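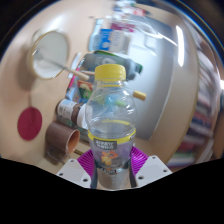
Clear plastic bottle with a yellow screw cap

About Us

Gustidach Bottle Return is a drop-off center for drink containers. We opened in March with one counter and one sorting table, and we now run 2 sites, the original on Futach Road and a larger one next to the Estenon bus depot.

We take plastic bottles, aluminum cans and glass. Plastic makes up most of what comes in. Caps can stay on. Labels can stay on too. Please pour out anything left inside before you come, and keep glass in its own bag or box. We do not take motor oil jugs, paint cans, or anything that held pesticide.

Both sites pay by weight for cans and by the piece for bottles and glass. Payment is in cash or as credit on a Gustidach card. The card is free, and the credit does not expire. If you bring more than 10 full bags, use the side gate at Estenon, where there is a floor scale.

Sorted plastic goes to the Suwannarat plant, where it is washed and cut into flake. Glass is picked up every 2 weeks. Cans are pressed into bales at Estenon and sold by the load.

We also set up collection bins for schools, offices and apartment buildings. There is no charge for the bin or the pickup, but we ask for a spot we can reach with a hand truck. Groups can have the money paid to them or sent to a cause they choose. As of September 2026, 919 households and groups hold a Gustidach card.

Hours, current rates and the bin request form are on the Contact page.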